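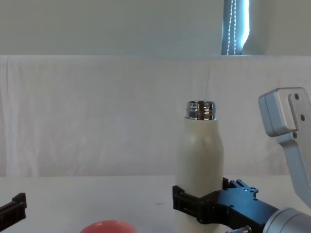 1. Summary of the period

Work on the two-arm handling project at Catdale continued to plan through May. The student group now runs both arms from one control program, and the bottle task has replaced the block task as the main exercise. The grant from the Zeller fund has covered all parts bought so far. One item, the spare wrist motor, is late and is dealt with in section 4.

2. Bottle task

The task is to grip an upright insulated bottle low on the body, lift it, pass it to the second arm and set it down again. The bottle is used without its cap, which leaves the threaded collar clear for the later cap-fitting stage. The right arm makes the first grip. The left arm waits low at its own side of the table until the handover starts.

The students recorded 1205 runs in the period. Of these, 203 were rejected at review, mostly for late starts or for a bottle that was knocked before the jaws closed. A grip on the lower third of the body gave fewer tilts than one nearer the shoulder, and the written method has been changed to match. The handover remains the weak point — the second gripper tends to arrive at a slight angle and turns the bottle as it closes.

A ball is used as a second object in part of the runs. Results for the ball are not yet good enough to report separately.

3. Working area

The table stands in front of a plain white sheet, hung at the request of Annatjie Modise, who leads the vision work. Detection of the cream bottle against white is harder than with the dark bottle used last term, and the threshold settings were redone for it. Daylight from the window still changes the readings in late afternoon. Runs for the main set are therefore made before 15:00.

4. Equipment and spending

Spending in the period was £600, all on gripper parts and cable. The wrist motor ordered from Jakab has not been delivered, and the supplier now quotes a further wait of up to 8 weeks. Both arms can be used in the meantime at reduced speed.

5. Next period

The group will correct the handover angle, repeat the bottle set at full speed once the motor is fitted, and begin cap fitting. Tainá Trindade will take the team to the Dustham student contest, held on a Saturday, with the bottle task as its entry. Travel is within the agreed budget and no further funds are requested.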